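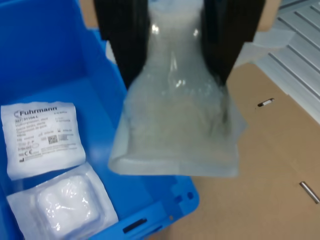 The Hirkgate Dispensary issued its stock rules in October, and Lensa Admasu was appointed to see that they were kept. Rule 4 provided that dressings be held in blue bins, that each package remain sealed until required, and that no package leave the building without an entry in the ledger.

The ledger recorded 400 gauze compresses at the close of the month. The shelves held fewer. Ms. Admasu repeated the inventory in the presence of Hatsue Takeda, the deputy superintendent, and the result was the same.

"The entries are in order," said Ms. Takeda. "It is the gauze that is not."

A notice was posted requesting information. It received one reply, written in pencil on the back of a requisition form and left in a bin beneath a Fuhrmann pouch. The writer stated that the river road below Gresesville had been closed to the supply wagon, that the people there had cuts and burns like people anywhere, and that they did not possess a ledger.

Ms. Admasu read the reply twice and placed it in the file. Under Rule 11 she was required to forward it to the district office at Havport, together with the name of the writer, if known. She knew the handwriting. Aoi Tamura had worked the evening desk for nine years and had never learned to close the letter g.

At six o'clock Ms. Tamura came in, hung up her coat, and began moving the day's delivery into the bins, one package at a time. Ms. Admasu watched her from the doorway for several minutes.

"There is a form for outside relief," Ms. Admasu said. "It has not been used since the flood. It requires two signatures."

Ms. Tamura set down the package she was holding. "I was told the form had been withdrawn."

"It was never withdrawn. It was filed under Roads."

She laid it on the counter, already signed once, and went to look for a pen that worked.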